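Reading Job without the ending

Our group at Nallstead has been working through the book of Job since September, one chapter most weeks, and two when the friends are repeating themselves. I said at the start that I would write up my notes here and I have mostly failed to do it. These are from the last few sessions, tidied a little.

The question that keeps coming back is what to do with the last chapter. Job loses everything, argues for thirty-odd chapters, hears God out of the whirlwind, and then gets it all back twice over. The livestock are listed with care. He has new sons and daughters. When I was younger this was the part I liked best, and it was always where the talk in Sunday school stopped.

I find it hard to like now. A second family does not replace the first one, and I don't think any parent would say it did. The text gives us the number of the camels and nothing at all about whether Job still grieved.

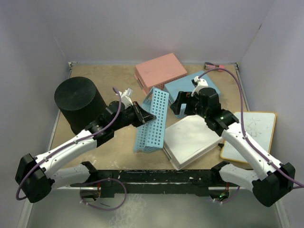

A reply came by email from one of the group after I circulated the paragraph above. You are asking the ending to do something it never set out to do, it said. The story begins like a folk tale and closes like one, and the grief is all in the middle, where the poet put it. I would sooner have the odd ending than a version where God says his piece and Job is left on the ash heap.

I take the point about the frame. Chapters 1 and 2 and the end of 42 are in prose, and a good many readers have thought they are older than the poem, or at least came from somewhere else. I don't know enough Hebrew to judge. I did borrow a commentary from the Ionescu library, 400 pages of it, and I got as far as the second round of speeches before it was due back.

What I noticed this time was 42:7. God is angry with the three friends because they have not spoken rightly of him, as Job has. That is a strange verdict. The friends have defended God at every turn, and Job has called him unjust to his face. If I had been marking the exchange I would have given the friends good marks for doctrine. 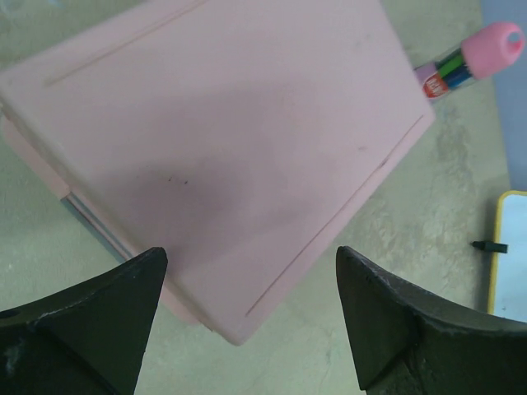

Eliphaz is the one I have most sympathy for. He starts gently in chapter 4, and much of what he says could be lifted out and read at a service without anyone objecting. His trouble is that he has one idea, that suffering is earned, and he will not look at anything that doesn't fit it. It puts me in mind of a pink case with the lid on, a few specks on top and a groove just inside the edge. You could study the outside all day and be right about every mark on it. By chapter 22 he is making up sins for Job to have committed, so that the lid can stay where it is.

We also spent an evening on chapter 28, the poem about wisdom and mining. Half the group thought it was Job speaking and half thought it was a separate piece put in to give everyone a rest. I liked the miners very much and had no view on the other matter.
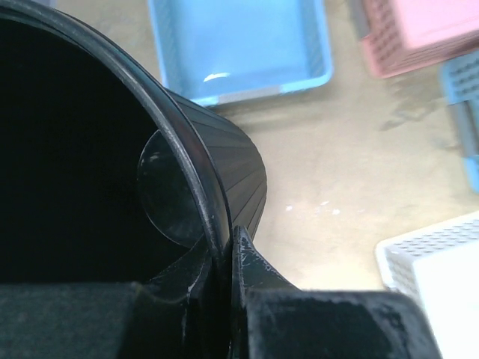
Someone at the Nodelar group, which is reading the same book a few weeks ahead of us, wrote to say that they had got stuck in the same place and had tried reading 42:7 aloud straight after chapter 3. It made the friends sound worse and Job sound braver, and two people asked to stop there for the night. They have not settled what the doubled livestock are for either.

We may try that. There are still the Elihu chapters to go back to, as we skipped them before Christmas - six chapters of a young man who is sure everyone else has missed the point - and I promised to lead on chapter 34. If anyone has a good way into it, please leave a comment before next week.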